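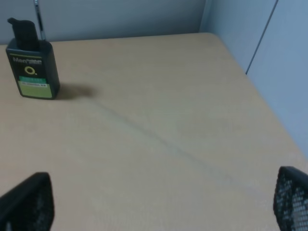

### 5.2 The silent stall

I'll be upfront about the failure that cost us the most time, because it wasn't the one we'd planned to write about. We ran 563 grasp trials on the Trulow arm with the Granau controller, and in 6 of them the gripper pushed down into something soft and just stayed there. No alarm, no fault code, nothing in the log. The controller thought it was still on its way to the target height, and it kept asking for a little more force every cycle (cheerfully, I'd say, if controllers had moods).

Hard items never did this to us. Push too far onto a bottle or a pan and the force climbs so fast that the stop trips right away. Cloth gives. The force creeps up slowly, and our check only looked at how quickly it changed, so a slow climb slid right under it.

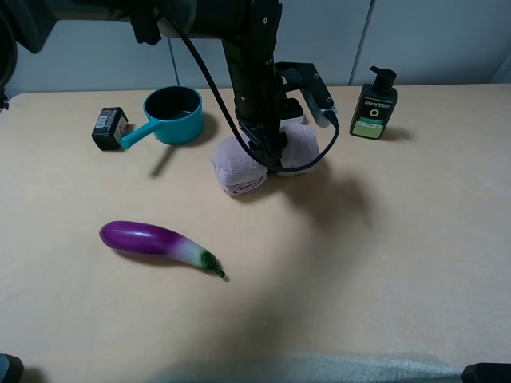
**Figure 4.** Gripper pressed down on a folded pink towel, with a saucepan, a toy eggplant and a pump bottle also on the table.

I first blamed the height estimate, and I spent a whole Monday redoing the wrist camera calibration with the Gavalas toolkit. That was a day wasted! The stalls came back the same afternoon. What finally gave it away was plotting the commanded height against the measured one: the two lines split apart and never met again.

The fix is small. We added a plain time limit, so if the gap between those two heights stays open for 2 seconds, the arm backs straight up and the trial is marked as failed. We also put a hard cap on total downward force, which we should've had from day one. I repeated the towel grasps 10 times with both changes in and didn't get a stall, though that's too few for me to call it solved. The Vutetti simulator is no help with this one, by the way, as our towel model there is far too stiff.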